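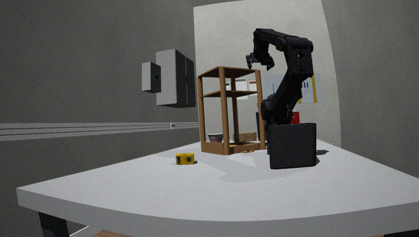

키바우, 5월

키바우 앞바다의 국제 기뢰 제거 훈련 '그라멕스(Gramex)'가 이번 주 막을 내렸다. 결과부터 말하자면 대단하다! 훈련 기간에 해저에서 확인된 폭발물은 모두 159개. 옛 전쟁 때 뿌려진 계류기뢰와 침저기뢰, 포탄까지 섞여 있었고, 이 가운데 훈련용으로 미리 깔아 둔 것은 하나도 포함되지 않은 숫자다. 훈련용 모의 기뢰는 따로 집계한다.

참가국 함정들이 훑은 해역은 700제곱킬로미터다. 키바우항 방파제 바깥에서 시작해 물라우(Mullau)섬 남쪽까지 이어지는 긴 띠 모양의 바다로, 수십 년 동안 해도에 '닻을 내리지 말 것'이라는 문구가 빠짐없이 붙어 있던 곳이다. 어민들은 그물이 걸릴까 봐 돌아서 다녔고, 여객선도 북쪽으로 크게 우회하는 항로를 썼다. 그 바다의 한가운데 구간이 이제 열린다. 항만 당국은 정밀 해도가 새로 나오는 대로 통항 제한을 단계적으로 풀겠다고 밝혔다.

훈련을 지휘한 부야르 크라스니치(Bujar Krasniqi) 대령은 마지막 날 부두에서 열린 설명회에서 목이 쉰 채로 마이크를 잡았다. "첫 주에는 파도가 너무 높아서 절반도 못 나갔습니다. 그런데도 마지막 구획까지 다 들어갔어요. 저는 승조원들이 그렇게 기분 좋게 밤샘하는 걸 처음 봤습니다." 그는 이어 구획 번호를 하나씩 짚어 가며 어느 나라 배가 어디를 맡았는지 설명했는데, 예정된 20분을 훌쩍 넘겼지만 자리를 뜨는 사람이 없었다.

올해 그라멕스에 참가한 인원은 해상과 육상을 합쳐 3,619명으로, 훈련이 시작된 뒤 가장 많다. 기뢰 탐색함과 소해함, 잠수사 지원정이 바다에 나갔고 육지에는 의료반과 통신반, 처리반이 배치됐다. 지난 훈련까지는 각국이 자기 구획만 맡아 따로 움직였다. 이번에는 처음으로 한 나라 탐색함이 찾은 접촉물을 다른 나라 잠수사가 곧바로 내려가 확인하는 방식을 썼다. 말은 쉬워 보여도 양식과 좌표 표기, 무선 호출 순서까지 전부 맞춰야 가능한 일이다. 준비 회의만 지난해 가을부터 이어졌다.

이 연락 업무를 총괄한 사람이 퐁 호(Phong Hồ) 소령이다. 그의 팀은 측량선 '꾸(Cù)'의 식당 한쪽에 책상을 놓고 세 시간마다 상황도를 갱신했다. 초반 사흘은 쉽지 않았다고 한다. 나라마다 접촉물을 분류하는 등급이 달라서, 한쪽에서는 '확인 필요'로 올린 것이 다른 쪽 화면에는 '제거 대상'으로 떴다. 호 소령은 결국 등급표를 한 장으로 줄여 모든 함교에 붙이게 했다.

"종이 한 장이었어요. 새벽 2시에 인쇄해서 아침 배편으로 돌렸습니다. 그날 오후부터 질문 전화가 뚝 끊겼고요. 그때 식당에서 다들 박수를 쳤습니다."

이 등급표는 내년 훈련의 공식 양식으로 채택될 예정이다. 참가국 실무진은 폐막 전날 회의에서 초안을 그대로 쓰되 수심 표기 칸 하나를 넓히기로 했다.

훈련을 가장 가까이서 지켜본 이들은 물라우섬 주민들이다. 섬에 사는 사람은 1,411명. 폭파 처리가 있는 날이면 오전 10시에 마을 방송이 나가고, 남쪽 해안 산책로가 오후까지 닫혔다. 불편할 법도 한데 분위기는 오히려 축제에 가까웠다. 초등학교에서는 전교생이 언덕 위 운동장에 나와 멀리서 솟는 물기둥을 구경했고, 항구 식당 두 곳은 잠수사들이 들를 시간에 맞춰 생선 수프를 더 끓였다. 섬의 한 선주는 아버지 때부터 돌아가던 길을 곧장 갈 수 있게 된다며 기름값 계산을 벌써 해 봤다고 했다. 키바우까지 한 번 다녀올 때마다 40분이 줄어든다는 것이다.

폭파는 모두 물고기와 해양 포유류를 쫓는 음향 장치를 먼저 가동한 뒤에 이뤄졌다. 대형 기뢰를 터뜨릴 때는 공기방울 장막도 함께 썼다. 키바우의 해양생물 관찰 모임은 훈련 기간 내내 육지 관측점 네 곳에서 돌고래 출현을 기록해 지휘부에 전달했고, 이 기록 때문에 폭파 시각이 미뤄진 경우가 세 차례 있었다. 크라스니치 대령은 설명회에서 이 모임을 따로 호명하며 감사를 전했다.

정치적으로도 눈여겨볼 대목이 있다. 키바우 해역은 오랫동안 연안국들 사이에서 관할권을 두고 말이 많았던 곳이다. 어업 수역의 경계선은 아직도 합의되지 않았다. 그런데 이번 훈련에서는 경계가 겹치는 구획에 양쪽 배가 나란히 들어갔고, 발견 보고서에도 두 나라 담당관이 함께 서명했다. 경계 문제를 다루는 외교 협의와는 별개라는 단서가 문서 첫머리에 달려 있기는 하다. 그래도 같은 종이에 두 서명이 놓인 것은 이 바다에서 정말 오랜만의 일이고, 반가운 소식임에 틀림없다!

물론 남은 일도 많다. 이번에 확인된 폭발물 가운데 난파선 잔해 안쪽에 박힌 것들은 현장에 표지만 세워 두었다. 선체가 약해 잠수사가 들어가기 어렵고, 잔해 자체가 문화재로 등록돼 있어 폭파도 할 수 없다. 지휘부는 여름 동안 선체 구조를 조사한 뒤 처리 방법을 정하기로 했다. 물라우섬 서쪽의 얕은 모래톱도 다음 과제다. 이곳은 겨울 폭풍이 지나갈 때마다 바닥 지형이 바뀌어, 한 번 훑은 자리라도 이듬해 다시 봐야 한다.

예산도 아직 확정되지 않았다. 참가국들은 내년 그라멕스를 같은 규모로 열자는 데 뜻을 모았지만 비용 분담 비율은 가을 회의로 넘겼다. 올해는 키바우항이 정박료를 면제하고 숙소를 내주면서 육상 비용이 크게 줄었다. 항만 당국은 내년에도 같은 조건을 제공할 수 있다는 입장이다.

폐막일 오후에는 부두에 정박한 함정들이 일반에 공개됐다. 꾸호 앞에는 문을 열기 전부터 줄이 길게 섰고, 아이들은 잠수 헬멧을 써 보려고 갑판을 두 바퀴씩 돌았다. 인양해 안전 처리를 마친 옛 계류기뢰 껍데기 하나도 전시됐는데, 따개비가 그대로 붙어 있어 어른들이 더 오래 들여다봤다. 이 껍데기는 키바우 항만박물관이 넘겨받아 세척과 보존 처리를 거친 뒤 상설 전시실에 둔다.

호 소령은 다음 훈련에도 지원하겠느냐는 질문에 벌써 신청서를 냈다고 답했다. 크라스니치 대령은 보직 이동을 앞두고 있어 내년 지휘관은 바뀔 전망이다. 후임은 참가국 협의를 거쳐 발표된다.

통항 제한이 풀리는 구간과 시점은 키바우항 항행 통보로 공지된다. 그 전까지는 기존 우회 항로를 그대로 이용해야 하며, 해저에서 의심스러운 물체가 그물에 걸려 올라오면 건드리지 말고 위치를 기록한 뒤 해상구조본부에 바로 알려야 한다.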